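Usuga Fittings: README

Hi! I'm Akosua Owusu and I look after this dataset, so if something in it is broken, it's me you want. Usuga Fittings is the sample pack we put together for people who are thinking about buying the Firnia two-arm bench kit and would like to poke at real recordings first. It's free to download and you don't need the kit to use it.

What's in it

148 episodes of two arms working together on plumbing parts. Some are plain plastic tees and couplings, some are clear bodies with threaded collars, and there's a metal elbow in there too (I love that one, the policies mostly don't). Every episode has joint positions, gripper commands, video and a one-line task note typed by whoever was driving.
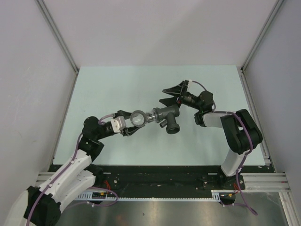

Rawiri Hollis and Kylie Hoani did most of the driving and they have pretty different styles. Rawiri likes to keep one arm still and bring the other to it, while Kylie moves both at once and finishes sooner. The operator field tells you who's who, and I'd really suggest splitting on it at least once to see what your model picks up!

Folders

episodes/ has one folder per recording
notes/ has the task notes as plain text
splits/ has our train and test lists, 118 for training and 30 held out
tools/ has the viewer and a converter that Souad Shawky wrote over a long December

Run the viewer first. It opens all the camera views side by side with the joint plots underneath, and you can scrub through with the arrow keys.
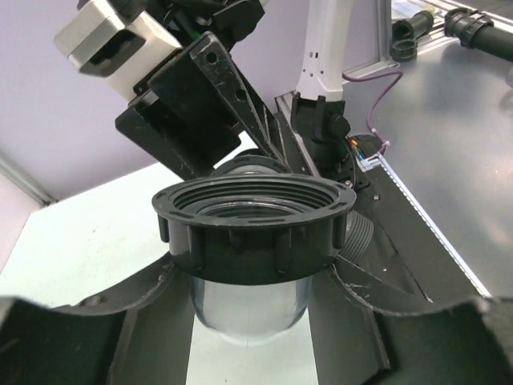
Things to watch out for

Clear plastic is hard. Depth guesses on the see-through parts are all over the place, so we left depth out of the pack completely and you'll have to bring your own. Shiny metal gives you highlights that slide around as the wrist turns, and a few of the detectors we tried got fooled by them. Fast moves blur, too. We kept those frames in, and the converter has a --skip-blur flag if you'd like them gone. 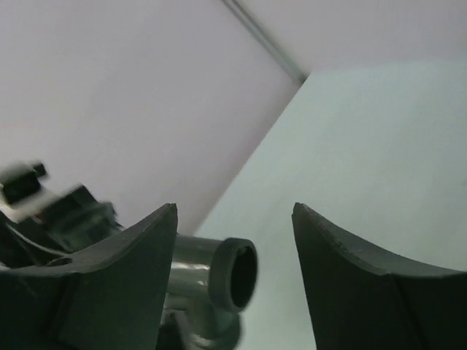

Four episodes have a dropped gripper signal near the end. They're listed in notes/known_issues.txt and I haven't fixed them yet, sorry. Also, the task notes are typed by hand, so "coupling" and "union" get mixed up a lot. Don't train a language model on our spelling.

Using it

Research, teaching and trying before you buy are all fine. Please don't resell it. Credit it as Usuga Fittings, Firnia, and send bugs or nice plots to me through the issues page. Questions about kit prices and lead times go to Vaughan Nepia in sales, and he's quicker at email than I am.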